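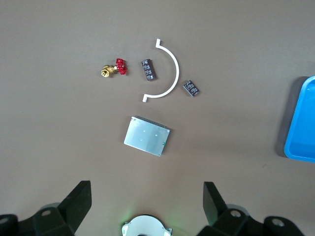
A morning at the sorting cell, Gristside

Mavromatis opened its Gristside shop to visitors on 22 March 2018. I signed up for the small group that wanted to see how one robot cell is kept running, and skipped the longer walk through the warehouse. We were met at the side door by Areti Zervas, who looks after the cell on the day shift. Bart Hendriks from Motov, the firm that put it in, was there too and took most of the technical questions.

The cell is called Fila. It is a single arm with a two-finger gripper, standing at a plain brown-gray table. Its job is returns. Customers send back mixed boxes of plumbing and electronic parts, and somebody used to sort them by hand at the end of each shift. Now the loose parts go on the table and the arm puts them in a blue plastic tray at the side.

How it is set up

The parts on the table during our visit were a brass gate valve with a red handwheel, two dark chips, a curved white plastic pipe and a flat metal plate with screws in its face. Zervas uses a mix like that for her checks. The valve is an awkward shape with a wheel on top. The pipe is a big open curve, and one of the chips was lying inside it, so the fingers have to come down without catching the plastic. The chips are flat and dark and easy to miss if the light is poor.

The table is matte on purpose. The first one was white and shiny, and Hendriks told us the camera kept finding parts that were really reflections of the ceiling lamps. They changed the top in February and left everything else alone. The tray used to be moved by whoever needed the space, and the arm would then let go of parts over the rim. There are now stops under the table edge and the tray goes back to the same corner every time.

Looking after it

Zervas starts each shift the same way. She stops the arm, locks out the power and wipes both fingers with a dry cloth. Valves come back with thread sealant on them, and a thin smear is enough to make a chip stick to a fingertip. She checks the bolts on the two finger brackets with a torque driver. Then she powers up, opens the fingers all the way and looks down the gap to see that both sides have traveled the same distance.

After that she runs 50 picks at low speed. If there are 2 or more drops, the cell stays off until she has found the cause. Most of the time the cause is dirt. Once it was a bracket that had been put back slightly turned after a repair, and it took her most of a day to see it.

The fingers are treated as wear parts. They get swapped at 3,000 cycles whether they look worn or not. The counter on the panel read 1,241 when we were there, so we did not get to see a full change, but she had a spare pair on the bench and let us handle them. The tips wear on the inside edge first. You can feel it with a thumbnail before you can see it.

Questions from the group

A man from a bakery supplier asked what happens when a part turns up that the system has never seen. Hendriks said the arm leaves it on the table and a person clears it. He was asked if that happened often and said it depended on the week.

I asked about cables. They run along the outside of the arm in a sleeve, and Motov replaces the whole sleeve once a year. Zervas would like it done more often. They had a short discussion about this in front of us and did not settle it.

Getting there

The entrance is on the canal side and the signs are small. Parking is free but fills up early. Safety shoes were lent out at the door in full sizes only, so bring your own if you have them. Our part of the visit lasted until lunch, and there was coffee in the packing room afterward.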